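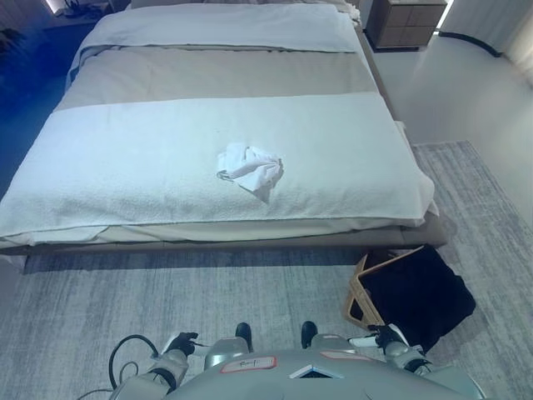

during the run, cloth on the towel, hamper to the right

Re: [drestport-makers] arm cables, wall wiping
Date: 30/06/2020

On the list somebody wrote:
> Last I heard you were going to move the Nerkard build out of the
> workshop and into a proper room. Did that happen? And are the cables
> still on the outside? We have the same trouble with ours, every time
> the elbow bends it wants to snag. Also what are you using for grip
> force on cloth, ours either drops it or won't let go.

Yes, moved. Bedroom for now, bench space at Drestport is all taken till the Pilkington lot finish. Quick answers as I'm out the door in a bit.

Cables - still outside, yes. Left a loop at each arm so the joints have something to pull on. Ugly but I've not had to re-crimp anything since May. Tie it at the forearm, not at the elbow. I did it the other way first and regretted it.

Grip - set to 131 in the config, that's the raw number, no idea what it is in real units. At 217 it bunches the cloth up so hard you get no flat bit left to wipe with. Start low.

The wall is rough stucco so not the kindest test. Wanted something with texture though, a smooth board tells you very little about the pressure loop. Right arm does the pressing, left stays down low out of the way. 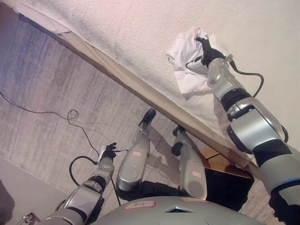 Things still to sort

1. Loose cable on the carpet. Needs a clip or a longer run round the back, it's too near the left hand for my liking.

2. Head camera tilt. Log says level, the picture says otherwise. I think teh offset is being added twice.

3. Log files. One go makes 2,084 lines and most are the same warning from the wrist. If anyone has the Nekora filter script still please resend, my copy went with the old laptop.

Wrist in this one is the newer bracket, same hole spacing so it should fit yours:

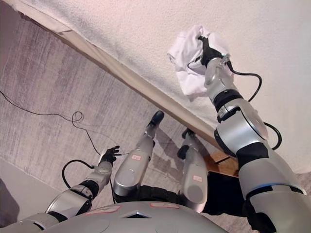
right arm up, cloth against the wall

Drawings for the bracket are in the shared folder, the one marked 3. Ignore the other two, they foul on the ring. Will send the config tonight if I remeber, otherwise nudge me.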